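Tallusora Methods FAQ

Filed under: Research / Manipulation / FAQ
14 shares | 3 comments

What is Tallusora?
Tallusora is a method for learning two-handed shelf and bin handling from demonstrations. It predicts short sequences of arm and finger targets from head and wrist camera views.

How much data does it use?
The base policy was trained on 600 demonstrations. A further 310 were recorded with changed shelf contents and are used only for fine-tuning.

Which views does the policy receive?
One head view and one view per wrist, plus joint positions. The wrist views matter most during final approach, when the fingers can hide the contact point from the head.

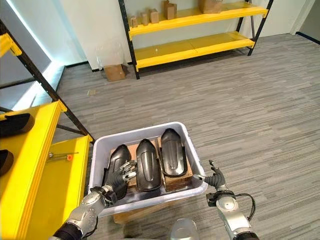
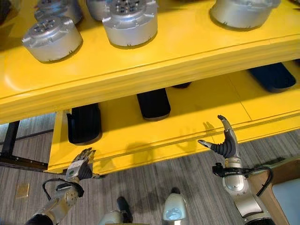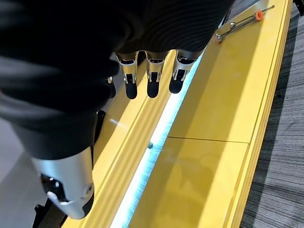
Yellow shelving, two head views and one wrist view.

Why are the wrist views not rectified?
Rectification removed pixels near the fingertips. Training on the raw views gave lower position error in our July ablation, so the step was dropped.

How are the two arms coordinated?
A single network outputs targets for both. An earlier version, Feria, used one network per arm with a shared goal vector. It drifted on bin carries because each arm corrected for the other with a delay.

What is the control rate?
The policy runs at 15 Hz. A joint-level controller interpolates between targets and applies torque limits.

Does lighting affect the result?
Yes. Light strips near the shelves saturate part of the wrist view at some hand poses. We randomize exposure in training, which reduces the effect but does not remove it. Dark parts in shadow remain the most common source of missed grasps.

What counts as a success?
The object must be at its target location, released, with no operator input during the trial. Partial placements are logged as failures. Evaluation covers 700 trials with the same criteria throughout.

Has it been compared with other methods?
We compared it with Feria and with the Zarei baseline on the same tasks. All three received the same demonstrations.

Is the code available?
The training code is in the Parnthorpe repository. The hand controller is not included.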